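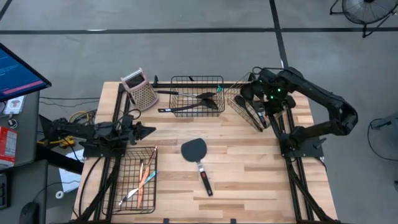 Utensils and wire baskets, mid-sort

panholm_bev
Three black wire baskets in place of one crammed drawer. Two spatulas share a basket, the knife is in with the orange one and some odds and ends. Where would you put the box grater (pink handle)? Mine's just standing on the corner of the table.

garside69
Knife loose in a basket? No way. You'll nick yourself reaching for something else. Get a block or a magnet strip.

Aslı G.
I've done baskets for 18 years and still have all my fingers - but yeah, I'd move the knife too. Grater goes in a cupboard, they eat up space.

garside69
Disagree on the cupboard. If it's put away I buy pre-shredded, every time.

panholm_bev
Ha, same! OK, knife is moving, grater stays out. What about the black silicone spatula with the red bit on the handle? I use it daily.

Aslı G.
Crock by the stove.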